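Sewing circle opens its doors to the town, and the kettle is always on

Anyone who has ever put a favorite coat in the bin over one split seam will be glad to hear that the mending evenings at Wundotholm are coming back in November, and that this time there will be room for everybody who wants to come. The old grain store has been given a new floor and a proper heating system over the summer, and the sewing circle, which used to squeeze into the upstairs office with its elbows tucked in, now has the whole of the long room downstairs.

Greer Menzies started the evenings after she moved here and found she had a box of clothes she could neither wear nor bear to give away. She put a card up in the window of the Brandes bakery, expecting a neighbor or two, and ended up borrowing chairs. Last winter there were often 20 people around the tables, and the circle raised $1,280 from its spring sale of mended coats, patched quilts and the very popular darned mittens. All of it went toward thread, lamps and a second sewing machine (a heavy old thing that came from Catriona McIver's aunt and runs beautifully).

"People come in a bit ashamed of whatever it is they have in the bag," Menzies told us. "Then they see what everyone else has brought, and they cheer right up." 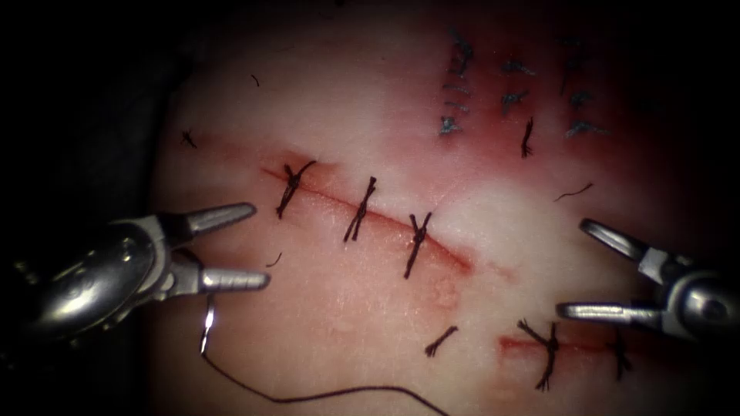

Beginners will have a table of their own this season, run by McIver, and she plans to spend the whole first evening on hand stitching before anyone is allowed near a machine. She is a retired theater nurse and has firm views on the subject. Closing a long tear, she says, is much the same job in denim as it is in the soft, pale pad here, with its cuts partly stitched up and partly still to do: you bring the two sides together a little at a time, and you never pull the thread so tight that the edges pucker. Her students will practice on scraps of felt first, and may take them home afterward, however crooked they come out.

Bogdan Żak will be back with his leather needles for boots, bags and belts, and Kenneth Rutherford has kindly agreed to look at zippers, which he says are nearly always easier to fix than people fear. There will be soup from Ostico at the break, and Menzies is hoping for more of the plum cake that disappeared so quickly last year.

The evenings begin at 7 p.m. and cost $2, with tea included. Children are welcome if they bring a grown-up, and there is no need to own so much as a pin. Bring whatever needs mending, freshly washed if you can manage it, and come in by the side door, as the front one still sticks.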